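Litter and bin placement in shared study areas
Gangadharan Kurup
September

1. Background

The ground floor of the Skovalthorpe building holds two study rooms that are open to all students from 7 a.m. to 11 p.m. Both rooms have the same tile floor, the same tables and the same opening hours. They differ in how waste is collected. The east room has a single large bin beside the door. The west room has smaller lined bins set between the rows of tables.

The aim of this project was to find out whether bin position affects the mass of litter left on the floor at closing time. Earlier coursework on the subject relied on questionnaires, and the answers were hard to use. Most people report that they always use a bin. A direct measurement was preferred.

2. Method

Floor litter was collected after closing and before the cleaners started. Each room was swept from the back wall towards the door, and everything on the floor larger than a thumbnail was kept. Dust and hair were discarded. The material was sorted by hand into paper, food packaging, drink containers and other. Each group was weighed on an Asetti bench scale with a capacity of 2000 grams and a resolution of one gram.

Bin contents were weighed separately. The empty liner was weighed first and its mass subtracted. Liquids left in cups were poured off, as a half-full coffee cup can outweigh all the paper in a room.

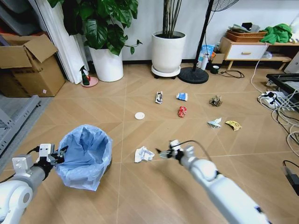 The distance from each seat to the nearest bin was measured along the walking path with a tape. Straight-line distance was recorded at first, but it gave misleading values for the east room, where the tables run wall to wall and a person in the far corner must go the long way around. All distances in this report are walking distances.

Seat occupancy was taken from the door counter. The counter records entries only, so it overstates the number of people present when the same person leaves and returns. The error was assumed to be equal in the two rooms. This assumption was not tested.

3. Results

Over the collection period the east room produced 600 grams of floor litter and the west room produced 495 grams. Entries to the two rooms were close enough that no correction was applied.

Paper made up the largest share by mass in both rooms. Food packaging came second in the east room. In the west room, food packaging and drink containers were nearly equal. The "other" group consisted mainly of pen caps, hair ties and broken cable clips, and was too small to analyse.

Within the east room, litter was heaviest in the two rows furthest from the door. No such pattern appeared in the west room, where every seat is within a few steps of a bin.

4. Discussion

The west room had less floor litter, and the difference is in the expected direction. The size of the effect is modest. Much of the paper was found under tables next to a bin, which suggests that it had been dropped or knocked off and not noticed. Moving bins closer would do little about this part of the total.

Palaniappan's lecture notes on waste handling recommend an open-top bin for dry paper and a lidded bin for food. Neither room follows this. The west room bins are emptied daily, and their liners are often overfull by evening. An overfull bin may itself be a source of floor litter, and the method used could not separate litter that fell from a bin from litter that never reached one.

The Clalent cleaning contract sets a fixed time per room regardless of the number of bins. Extra bins would add liner changes without adding minutes, and the contract would need to be revised before the west room layout was copied elsewhere.

5. Limitations

Only one pair of rooms was studied. The west room has better light and may attract different users. Sorting was done by one person, and mixed items such as paper cups with plastic lids were assigned to whichever group seemed heavier.

6. Further work

The bins should be swapped between the rooms and the collection repeated. A midday sweep would also show whether litter builds up evenly or appears mostly in the evening.

Contact: Gangadharan Kurup, via the course office | Copyright the author | Back to top
Last updated: September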